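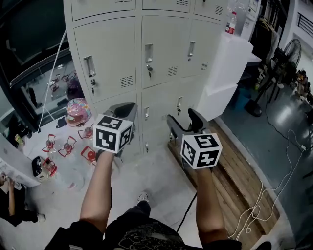
両手にグリッパーを持って、ロッカーの前で作業中。

Pladholmの見学会に行ってきました！

3月の見学会、申し込みが間に合ったので行ってきました。ロボットに作業を覚えさせるためのデータを、人間が手でとっているところを見せてもらえるという会です。ロボットがガシャンガシャン動く派手なデモを想像して行くとちょっと違うんですが、わたしはこういう地味なほうが断然好きなので、最初から最後までずっとにやにやしていました。

受付は午後1時。案内してくれたのはAmerley Annanさんで、データ収集のチームをまとめている方です。早口なのにすごくわかりやすくて、質問すると必ず「それはですね」と半歩前に出てくるのがうれしい。実演の担当はEkua Ayaabaさん。こちらは逆にとても静かで、手元の動きもゆっくりでした。

手に持つグリッパーのこと

いちばん見たかったのがこの手持ちグリッパー！　名前はRorkierというそうです（読み方はロルキエルでいいみたい）。先に濃いグレーの曲がった指がついていて、上には白い立方体がのっています。立方体に入っている白黒の四角い模様は目印で、これをカメラで読むと、手がどこにあってどっちを向いているかがわかる仕組み。スーパーの二次元コードみたいなものかと聞いたら、Amerleyさんに「親戚です」と言われました。親戚かあ。

立方体になっているのがいいんですよね。平たい板1枚だと、手首をひねったときに模様がカメラから見えなくなってしまう。でも箱型なら別の面が見えるわけです。言われてみればなるほどなんですが、言われるまで飾りかと思っていました（すみません）。

持たせてもらいました

ここからは体験コーナーの話。左右に1つずつ持って、まずは握ったり開いたりの練習です。自分の手なら何も考えずにできることが、急に全部むずかしい！　指の感触がないので、目で見て「いま挟んだよね？」と確かめながら進めることになります。お箸を習いはじめた子どもの気持ちを思い出しました。

課題は布をたたんで箱に入れる、というもの。布の角がつまめない。つまめたと思ったら2枚いっしょにつまんでいる。角を合わせようとすると反対の手がお留守になって、落とす。となりの台の男の子（小学生くらいかな）がすいすいやっていて、ちょっと悔しかったです。

Ekuaさんのコツは「急がないこと、それと手を止めるときはきちんと止めること」。迷ってふらふらしている手の動きまで記録に残ってしまうので、迷うならいったん止まって、決めてから動くほうがいいんだそうです。料理でも言われたことがあるような気がします。

作業の場所について

見学の前は、データ収集というと真っ白な部屋に机がひとつ、みたいなイメージだったんです。ところが作業している場所は、鍵のついたロッカーが並んでいたり、木のベンチや扇風機があったり、床をケーブルが通っていたり。ものがいっぱいの、ふだんの仕事場の空気でした。

Amerleyさんの説明では、きれいに片づいた机の上だけで練習したロボットは、散らかった部屋に連れて行くとがっかりするほど弱いんだとか。だから場所も置いてあるものもいろいろ変えて記録するそうです。うちの台所も貸しましょうかと言ったら笑われましたが、半分本気でした。

数字の話も少し

休憩スペースのホワイトボードに「1,863」と大きく書いてあって、何の数字だろうと思っていたら、今期に入ってから収録できた作業の本数でした。1本は「引き出しを開ける」みたいな短い動作のときもあれば、片づけひと続きのときもあるそうです。

それから、採用率は92％。収録したもののうち、ちゃんと学習に使えると判定された割合です。残りは目印がカメラから隠れてしまったとか、途中でものを落としてやり直したとか。落としたものは全部だめなのかと思ったら、落としてから拾いなおすまでがきれいに入っていれば使うこともある、とのこと。わたしの布の回はどっちだったんでしょうね……聞く勇気がありませんでした。

記録したデータの整理に使っているソフトはJillellという名前で、こちらは画面を見せてもらいました。左右の手の動きが線になってくるくる出てくるんです。Ekuaさんの線はすーっとなめらか、体験者の線はもじゃもじゃ。同じ布をたたんでいるのにこの差！　毛糸玉みたいな線がしばらく頭から離れませんでした。

ロボット側のデモ

後半はMensahという腕型ロボットの実演でした。人がとったデータで練習したロボットが、コップを棚に移すところを見せてくれます。動きは正直かなりゆっくり。でも、コップに近づいてから挟む直前に、ほんの少しためるんですよ。これがさっきのEkuaさんの手つきにそっくりで、思わず声が出ました。

2回やって、1回目はきれいに成功、2回目はコップの縁に指が当たってころん。会場から「あ〜」という声があがって、Amerleyさんはうれしそうに「いまのは持ち帰って見直します」とメモをとっていました。失敗してもごまかさずにそのまま見せてくれるところ、とても好きです。

質問タイムでは、左利きの人のデータはどうするのか（両方の人に入ってもらっているそうです）、長くやると疲れないのか（疲れます、とEkuaさん即答）など、いろいろ出ていました。グリッパー自体は思ったより軽いのに、腕を前に出したままの姿勢がきついんですよね。わたしも翌朝、二の腕が見事に筋肉痛でした。

これから行く方へのメモ

・袖がひらひらした服はやめておくのが吉。
・足もとはスニーカーで。立っている時間がけっこう長いです。
・体験コーナーは終わりのほうになると並びます。先に行きましょう！
・飲みものは休憩スペースでだけOKでした。
・撮影していい場所は、最初に案内の人が教えてくれます。

帰りがけに次の回はあるのか聞いたら、準備はしているけれど時期はまだ決まっていないそうです。次は布をもう少しうまくたためるようになりたいので、家でトングを使って練習しています。いまのところ靴下しか成功していません。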